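# Inside the Zosska desktop

12/29/24

This page covers the cleanup of one desktop computer, the tower that ran the front desk at Zosska until the end of the year. It has the inventory number 1271. The notes come first, in the order the work is normally done, and the gallery is further down with the rest of the notes on cables and memory after it.

The tower is an ordinary office machine with tool-free drive bays. It had been under a counter for years. The complaints were the usual ones: slow to start, loud fan, and now and then a message at power-on that no drive was found. After a restart the drive would be back. That kind of fault is very often a cable, so the plan was to clean the whole machine, reseat everything that plugs in, and only then think about buying parts.

## Before opening the case

Files were copied to the Karov backup box first. This took most of an evening. The drive is a 1000 GB model and it was a little over half full, mostly scans and old invoices, plus three copies of the same folder of holiday party pictures. Two of the copies were deleted.

Then the computer was shut down, switched off at the back and unplugged. Press the power button once after unplugging to drain what is left in the supply. All the outside cables came off: monitor, keyboard, mouse, network, and a printer cable that had nothing on the other end of it.

It's worth marking the cables at the back if there is more than one of a kind. Masking tape and a pen will do.

The side panel on this model is held by two thumbscrews. One had been overtightened and needed a screwdriver. Both went into a jar lid along with the others that came out later, 6 in all.

## Dust

Most of the dust was in three places: the front intake, the fins of the processor cooler, and the back of the power supply. The bottom of the case had a gray layer with a paper clip in it.

The front cover pulls off from the bottom edge. Behind it was a felt-like sheet of lint, which peeled away in one piece. The cover itself was washed in the sink with dish soap and left overnight to dry.

For the rest, a soft paintbrush and canned air in short bursts. Hold the fan blades with a finger while blowing air at them. A vacuum cleaner was used for the floor around the case, but was kept out of the case itself.

The power supply is a 600 watt unit. It was not opened and shouldn't be. The outside grille was brushed and that was enough to change the color of it from gray to black.

## The cooler

The cooler was left on. The processor had been running at normal temperatures once the machine was warmed up, and taking a cooler off means cleaning both surfaces and putting on new paste. If the noise comes back, that will be the next job. The fan on top of it has a slight wobble, which can be felt by turning it slowly, but it doesn't rub.

There was a cable tie near the cooler that had been left with a long tail. The tail could just about reach the blades when the case was upright. It was trimmed.

## Gallery

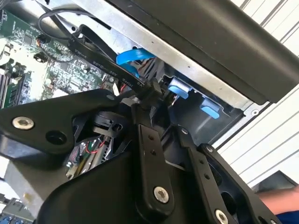
*Open case: black SATA cable and blue plastic latches, with the motherboard and memory slots at upper left.*

## Data cables

SATA data cables are flat and narrow, and the plug only goes in one way because of the small L shape inside the connector. Many have a metal spring clip on the plug. Squeeze the clip before pulling, and pull on the plug instead of the cable. Older cables without a clip are held by friction alone and can work loose when a case is moved or bumped – a tower under a counter gets kicked more than people think.

For reseating, the connector should come all the way out and go straight back in. Wiggling it in place isn't the same thing. While it is out, look at the plastic tongue on the drive side for cracks. The one on this drive was fine.

The power connector is the wider one. It can be stiff. Give it a straight pull, holding the drive with the other hand, and don't bend it up or down.

Spare data cables are in the Kiiskinen drawer, second from the top. There are long and short ones. The short ones are better in this size of case, where a long cable has to be folded several times to get the panel shut. A gentle curve is fine, a sharp crease at the plug is not.

## Latches

Blue or green plastic inside an office computer generally marks something that is meant to be moved by hand. It saves a lot of hunting for screws. Push or squeeze first, and go slowly on older machines. The plastic gets brittle and a broken latch is hard to replace.

If a bay or bracket won't slide, check for a cable caught under it before using any force. A little resistance at the start is normal. It should move evenly after that.

When putting a part back, listen for the click at each side. A drive that is latched on only one side will sit at an angle and rattle.

## Memory

Memory modules come out by pressing down the clip at the end of the slot. Some boards have a clip at both ends and some have only one that moves. Lift the module straight up by its edges and keep fingers off the contacts.

The contacts were wiped with a dry lint-free cloth. Each module went back into the slot it came from. Line up the notch, put the module in, and press on both ends until the clips close. It takes more pressure than seems right the first time.

There was some thought of adding memory while the case was open. The computer is used for email and one booking program, so it was left as it was.

## Closing up

Before the panel goes back on:

- every plug that was pulled is back in
- no cable touches a fan
- nothing is loose in the bottom of the case
- the jar lid has only the panel screws left in it

The first start was done with the panel still off. The drive was found, the fans turned, and the clock was right, so the small battery on the board is still good. After that it was shut down again and the panel put on. The overtightened thumbscrew was replaced with one from the spares and done up by hand.

It was then restarted ten times over the afternoon. The drive message didn't come up. This doesn't prove much with a fault that only showed itself now and then, and a sheet of paper is taped next to the machine for writing down the date if it happens again.

## Where it is going

The tower will be moved to the Edo room and used for the scanner. It will stand on the shelf there instead of the floor – higher up, away from shoes and the mop. The wall outlet is on the left side, so the power cord has to be the longer of the two. The network cable there is already long enough.

The printer cable with nothing on the end went into the box for electronics recycling, along with a cracked mouse and two speakers.

Things still to do:

- new rubber feet for the case, two are missing
- dust filter for the front, cut to size
- copy the scans back from the Karov box once the scanner is set up
- change the location for 1271 on the inventory list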